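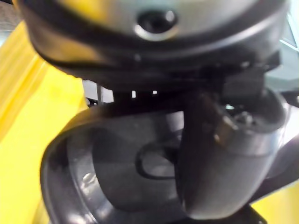
I look after the two-armed robot at our shop, and most of my fixes are cheap and a little silly, so here are my favorites!

Wipe the hands before the first run with a barely damp lint-free cloth, power off, and go all the way down between the fingers (an old soft toothbrush gets into the corners). Dust loves black plastic. Then snug the small screws by hand. Raimo Ojala used a power driver once and we waited 5 weeks for a part from Wendum. 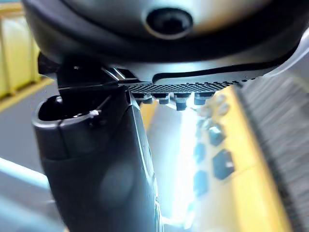

Put a dot of paint pen across each screw head when it's tight, so next time you only have to look for a broken line. I do mine every 3,000 cycles, sooner if the grip feels mushy.

Cables next. Leave enough slack for the elbow to bend all the way, and move the arm slowly through its full reach before you strap anything down.

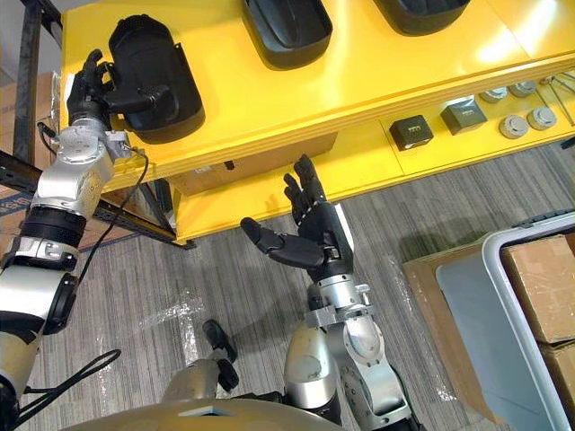 Oh, and keep your leftover zip ties in a jam jar. Lingyun Dong laughed at mine until she needed one!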